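Inthanon Shared Workshop
Minutes of the Flivesier build group, April meeting
Meeting opened 7:05 p.m. in the back bay.

1. Minutes of the last meeting
Accepted with one correction: the fuse on the arm supply is 5 A. The 3 A figure was for the old board.

2. Actions carried over
Wiring diagram for the left shoulder: done, copy in the binder.
Spare belt for the lift column: ordered, not received.
Label the crimp drawer: still open.

3. Power and wiring
The Starel supply was load tested with both arms held out straight. Voltage sagged at the wrist end of the harness. The group agreed to replace the long run with heavier wire and to move the ground point to the base plate. The torso connector will be re-pinned at the same time so the cover only comes off once. Cost to be split as before.

A question was raised about a second emergency stop on a long lead. Agreed. It will be wired in series with the existing one and tested before any powered work on the bench.

4. Control software
Build 1218 is now the working version. The joint limit fix from the previous build is included. Logging is on by default and fills the disk quickly, so old logs are to be copied off after each session and deleted from the robot computer.

Startup homing still fails now and then on the right elbow. Two causes were put forward, a loose encoder plug or a bad zero offset. The plug will be checked first. Members are asked to write down the joint angle shown on screen whenever it fails.

The Indimitz driver update was discussed. The group will stay on the installed version until the arm wiring is finished. Changing both at once was tried last fall and took three evenings to sort out.

5. Simulator
The house model loads with collision shapes turned on. Work continues on moving the base through narrow gaps with both arms raised. Planner clearance is set at 5 cm. One member asked for 3 cm. Held at 5 until the arm covers have been measured again and the model updated to match.

Wall and cabinet surfaces are to be checked for missing collision shapes before the next set of runs. Camera height in the model must be matched to the bracket as built.

Simulator views, head camera, both arms in view:

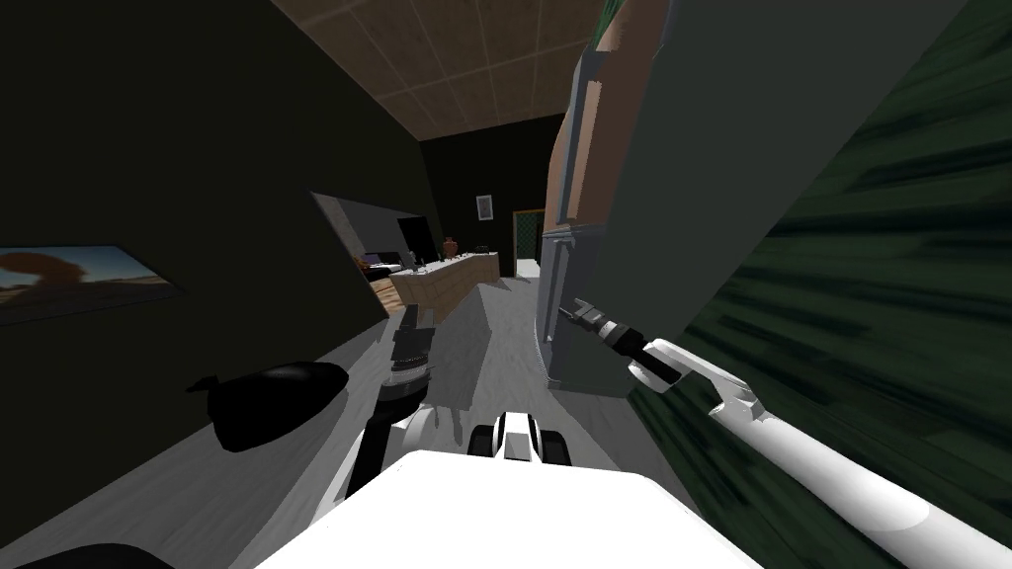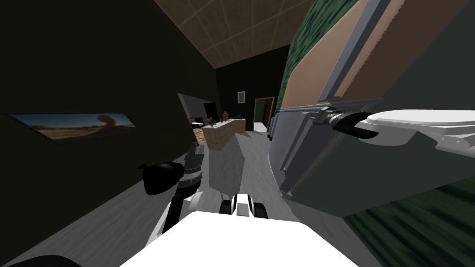

The run list will be kept in the shared folder with one line per run: build, start pose, result. Runs with no entry will not be counted when the clearance setting comes up again. The arm-tucked pose needs a name in the config file, as two members have been using different joint values for it.

6. Bench time
The back bay is booked for the group through the end of the month. The lathe group needs the outlet by the door on its own nights, so the charger moves to the far bench.

7. Budget
Balance after the belt order is $27. No further purchases until dues come in, apart from the wire under item 3.

8. New actions
Re-pin torso connector and fit heavier harness.
Wire and test second emergency stop.
Check right elbow encoder plug.
Measure arm covers and update the model.
Agree joint values for the tucked pose.
Label the crimp drawer.

Meeting closed 8:40 p.m. Next meeting same time, back bay.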